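Section 2: Moving the Imcombe Time Clock to an Older Computer

The Imcombe software will run on almost anything with a plug, including the desktop that has been holding the stockroom door open. Before you promote it, work through the steps below in order. The Brondham edition has its own guide, with its own disappointments.

Before you start

1. Ask everyone to clock out. They will not need asking twice.
2. On the old computer, open File, then Back Up, and save the backup to a USB stick. Saving it to the computer you are about to retire is popular and unwise.
3. Write down your site number. It is on the welcome letter, which is in a drawer.
4. Shut down both computers and unplug them at the wall.

CAUTION: Never open the power supply itself. There are no parts in there for you, and it can hold a charge after it has been unplugged.

If the replacement has been sitting for a few years, take the side off and clear out the dust with short bursts of canned air. Hold the fan blades still while you do it. Leave the cables as you find them.

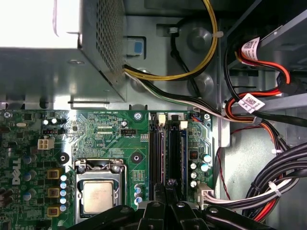 5. Close the case, connect the keyboard and screen, and start the computer.
6. Check the date and time. A computer that believes it is still January will pay people accordingly.
7. Run the installer and choose Existing Site. New Site gives you a fresh, empty payroll – restful to look at, but hard to explain.
8. Restore the backup from the USB stick and enter your site number.

Note: Error 851 means the badge reader has not been found. Unplug the reader, wait 2 minutes, and plug it into a different port. Mohmand readers need their driver installed first. Vorkeck readers do not, though they will ask.

9. Clock yourself in and out with your own badge. Both times should show up on the Today page.
10. Keep the old computer for 2 full pay periods before you give it away, and label it so that no one plugs it back in.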